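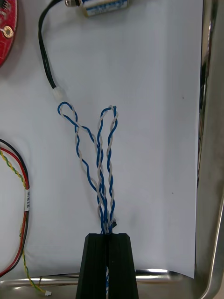
Sorting salvaged wire harnesses - do you leave the pairs twisted?

I take apart small electronics and keep the parts. Most of the harnesses are short. One I have now is two twisted pairs, each blue and white, and the left one ends at a small white connector with a thick black cable on the other side. If I toss these in a bin as they are they knot together, and I spend my evening picking them apart. Do I untwist them, cut the connectors off, or store them some other way? I have 13 of these from a batch of Plelel units and more coming.

Asked 9 Apr 2025 - viewed 3,274 times

Answer 1

Leave the twist in. It was put there on purpose and you will never get it back as neat. Fold each harness once, put a twist tie on the middle, and lay it flat. Keep the connector on too. A matching plug costs more in time than the wire is worth.

Answer 2

just cut them. wire is cheap, I got a 500 ft spool from Hunder and never looked back

Answer 3

I agree with the first answer, but I would sort before tying anything. Use a tray with a sheet of paper in it and open bins on both sides.

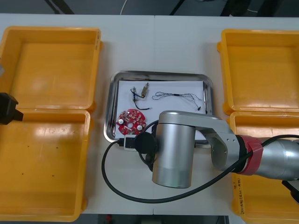

Page 2 of 2

Boards and wires should not go in the same bin. A round red board like that one has parts standing up from it, and thin gray strands will catch on them. I do boards first, then anything with a lead attached, then bare harnesses last. Write on the front wall of the bin in marker, it holds up better than tape. Change the paper when it gets dirty. I use small zip bags for the harnesses, 40 to a pack, one per bag.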